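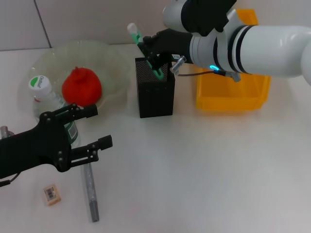 Trunden replied:
I'd get the blood test done before you pay for another course of anything. If you had two hepatitis B doses years ago and never had the third, you don't normally start again from scratch. You carry on from where you stopped. That's what I was told, anyway, and the nurse had the schedule open on her screen when she said it.

Drunden wrote:
Thanks. The letter from occupational health says I have to show either a full record or a blood result before I can start on the ward. My old surgery has closed and the record that came across has 2 entries on it, then nothing. I'm fairly sure I had a third but I can't prove it.

The travel clinic quoted me for the whole course again, which seemed a lot for one missing line on a form.

Lobo replied:
If it isn't written down, it didn't happen as far as they're concerned. I had the same thing with MMR. I rang my mum, she found the red book, I took it in and that settled it. Worth asking your family before you spend anything.

Verel replied:
I don't agree with Trunden about testing first. If you test now and the number comes back low, you don't know whether you missed a dose or whether you had all three and the level has dropped with time. Levels do drop. You'd end up having the jab anyway. Have the third dose, wait a month or two, then test. That's how ours did it.

Trunden replied:
That's fair if occupational health will accept the wait. Mine wouldn't clear me for certain jobs without a result, so I had the test early and it came back at 500, well over what they wanted. No more needles after that. If I'd had the dose first I'd have had it for nothing.

Verel replied:
You were lucky, that's all. An extra dose does no harm to most people and it isn't a long appointment.

Drunden wrote:
When did you both have yours? I start in three weeks, so a two-month wait is no good to me unless they let me begin on restricted duties.

Lobo replied:
Ask them that, word for word. Mine let me start after the first dose as long as I stayed away from anything involving sharps. Different trust, so yours may have other rules. Also ask whether they'll give you the vaccine themselves. If you need it for the job, the employer normally pays. You shouldn't be going to a travel clinic for this at all.

Trunden replied:
Seconded on the travel clinic. They'll sell you what you ask for.

Drunden wrote:
I didn't know the employer paid. The letter doesn't mention it. I'll ring them in the morning.

One other thing – my arm was sore for days after the second one and I felt rough. Does that mean anything for the third?

Verel replied:
A sore arm is common and so is feeling a bit off. Tell the nurse before they give it to you. If you had a rash, swelling in the face or any trouble breathing, that's a different matter and they need to know about it before you go anywhere near another dose.

Drunden wrote:
No, nothing like that. Just the arm and a headache.

Drunden wrote:
Update, 8 October 2023. Rang occupational health. They're doing the blood test first and will give me the dose on the same visit if I want it, no charge. Results take up to 14 days. I can start on time, no sharps until it's back. They also said the old surgery's paper notes might still be in storage, so I've put in a request for those.

Verel replied:
Both on the same day makes sense. Make sure they take the blood before the jab, and get a copy of the result for yourself this time.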